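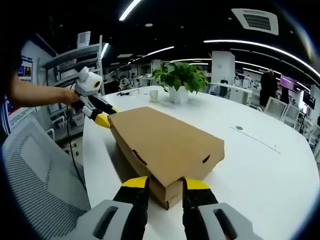 Povetti hand grippers at work on a shallow mailing box, one at each end.

Povetti Hand Gripper – matched pair
For teaching box handling to the Buklow packing cell

Anyone who has packed parcels for a living knows that a cardboard box has a mind of its own. Lids spring back, flaps catch, and a light box slides away the moment you push on it. The Povetti pair lets the people who know those habits pass them on by hand. You hold the gripper, do the job, and the Buklow cell learns from the recording. There is no code to write on the packing floor.

We love how quickly people take to it. At the Gallardo returns depot, packers had 151 usable recordings by the end of their second shift, and most of them had never touched a robot before. They have now made more than 2,717, covering boxes from the everyday mailer to some really awkward gift packs.

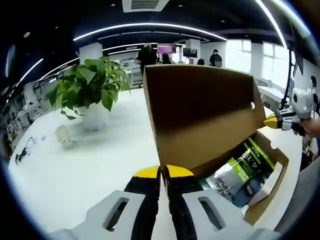
Opening and checking is where we'd suggest starting. It's slow, fiddly work on the wrists, and it was the first job the Gallardo crew wanted to hand over. The cell now takes the plain returns: lid up, contents in view, on to the next station. Packers deal with the damaged and mixed-up orders, and they decide which new box types get taught. That last part has become a real job, with its own hours on the roster and its own pay step.

It hasn't all been smooth. The first week is tiring – you have to slow down and do things the way a two-fingered hand can do them, and old habits get in the way. Plan on short turns of 20 minutes or so and swap often. 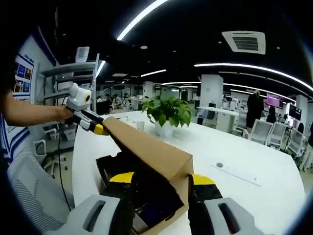

Long boxes are easier with a gripper at each end, so we sell the grippers as a pair. They can be used by one person or shared between two. Keep the cables clear of chair wheels and let them hang free of the table edge. A wide, plain table with room to walk around it is plenty; you don't need a special bench.

What you get
2 hand grippers, two fingers each, yellow tips
2 cables
5 spare sets of finger pads
Viscombe recording software, one site licence
Printed setup guide in English and French

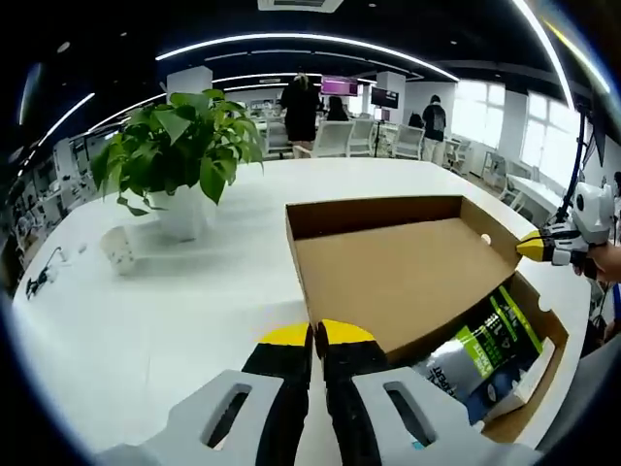 Finger pads wear faster on corrugated board than on plastic or film. Swap them when the grip starts to feel slick, and wipe the tips with a damp cloth at the end of each shift. Solvents will harden the pads, so please don't use them.

Recordings stay on your own site unless you choose to send them to us. Faces in the background can be blurred before anything is saved, and we recommend leaving that setting on. Tell your staff what is being recorded before you begin, and let them watch their own takes. At Gallardo the packers can delete any take they don't like, and the cell has learned perfectly well without those.

Orders and loan pairs
Orders placed by 2nd April ship with the new pads. Loan pairs are available to sites already running a Buklow cell. Contact the Viscombe parts desk and mention the box sizes you handle most.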